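Lease notes, second pass

May 23, 2024

The revised lease for the Vokar Road unit came back with most of my markup accepted. I am writing down the open points while I still remember which draft they belong to.

Rent is still quoted per square foot on 3000 square feet. My own tape measurement in April came up short because the listing counts the covered dock as interior space. Fanni Simon, the broker for the Mathur side, says the dock is rentable area under their standard form. The form does say that, on page 17, in the definitions. I have asked for the dock to be priced separately at a lower rate and have no answer yet.

The power supply is three-phase, and the panel has two spare slots. The listing said "heavy power," a phrase with no fixed meaning. Ask for the panel schedule before you sign anything. The first one I got was for the unit next door.

Common area charges are the part I like least. The landlord estimates them each year and settles up afterward, with no cap in the draft. I proposed a cap on everything except taxes, insurance and snow removal. The previous tenant, Atus, had a gross lease, so their numbers were no help for comparison.

Roof and HVAC: the landlord keeps the roof, the tenant keeps the heating unit. I can accept that if replacement is split out from repair. A unit near the end of its life should not become my purchase in the first winter. The new wording limits me to a service contract and minor parts, with "minor" set at $3000 per year. I wanted a lower figure.
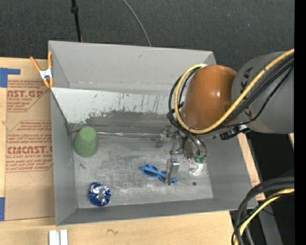

The restoration clause still needs work. As written, I would have to return the floor to its original condition, and no one has recorded what that condition is. Toment, who did the inspection, will add a floor survey to their report, and I want it attached as an exhibit. The loading door goes on the same list. It closes, but the bottom seal is torn on the left side.

The renewal option is fine as drafted.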